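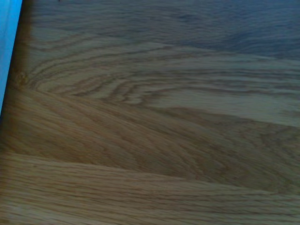
*Oak boards from close range, as the wrist camera gets them. The broad grain on the upper board and the shadow at left both cost money further down the quote.*

# The arm is the cheap part

Maksym Stetsiuk keeps his quotes in a ring binder, in the order they arrived. He runs purchasing for Justov, a joinery that makes oak table tops, and he was asked in May to find out what it would cost to put an arm on the sorting bench. The first quote ran to one page. The last one ran to 24.

The job is easy to state. Tops come off the glue press and go to a bench, where a person looks at the face, marks anything that needs filling, and sends the piece to one of three stacks. The firm wanted an arm with a gripper and a small camera at the wrist to do the looking and the stacking. Marking would stay with the bench hand.

Most first-time buyers begin with reach and payload, and Stetsiuk did the same. Both figures are printed on the first page of any catalogue and both are simple to compare. They also settled very little. Four of the five arms on his list could lift the heaviest top in the range and reach all three stacks. The fifth was dropped for its power supply.

What separated the bids was the camera work, and in particular who pays when it goes wrong.

## Oak is a poor subject

A wrist camera works close. At that distance a top made of several boards has no plain background. Broad arched grain on one board sits next to fine straight grain on another, and the glue lines between them can be crisp at one end and hard to find at the other. Software that was set up on painted metal will report the grain as damage. Software that has been told to ignore grain will also ignore a good many real splits.

Shadow is the second trouble. Anything standing near the work throws a dark band across the wood, and the colour of the boards shifts from warm to cool as the light falls away. A bench hand allows for this without thinking. A camera needs fixed lighting, a hood, or many more sample pictures, and each of these is a line in the budget.

Justov supplied 2391 pictures of its own tops to the bidders. Uris, which quoted lowest on hardware, asked for as many again and priced the labelling by the hour with no upper limit. Primia offered a fixed price for labelling but left lighting out of the bid. Zhuravel included both, and its hardware was the dearest of the three.

Stetsiuk rewrote all three on a single sheet with the same headings. It took him two evenings and changed the order completely.

## Headings worth having

His sheet is plain, and other small shops could copy most of it:

- arm, controller and base
- gripper, with one spare set of pads
- camera, cable and a spare cable
- lighting and hood
- sample pictures and labelling, with a ceiling
- guarding and the safety assessment
- floor work and power
- training for two people per shift
- lost production during fitting
- support after the first year

The cable line deserves a note. A cable that runs along a moving arm to a wrist camera bends on every cycle, and it should be treated as a wearing part. Only Zhuravel priced one. The other two bidders added it when asked.

Lost production was missing from all three bids, reasonably enough, as it is the buyer's cost. Justov put it at 8 working days for the bench. A supplier who says the fitting can be done over a weekend should be asked to put that in the contract.

## Paying for a trial

The firm did not buy outright. It agreed a paid trial with Zhuravel on a single arm, with the fee to be taken off the price if the order went ahead. The acceptance test was written before the arm was delivered: 1661 tops, drawn from normal stock, to be sorted by the bench hand first and the arm second. Disagreements would be settled by the foreman. The contract states how many may be settled against the arm, and what happens to the fee if that number is passed.

Two terms took longest to agree. One was ownership of the pictures, which Justov wanted to keep so that it could take them to another supplier. The other was the cost of retraining if the firm changed its timber. Zhuravel wanted a day rate. Stetsiuk wanted one change of species included, and got it, limited to the first year.

Ash is planned for the spring range. The request for a price on the second change is already in the binder, behind the last quote, awaiting a reply.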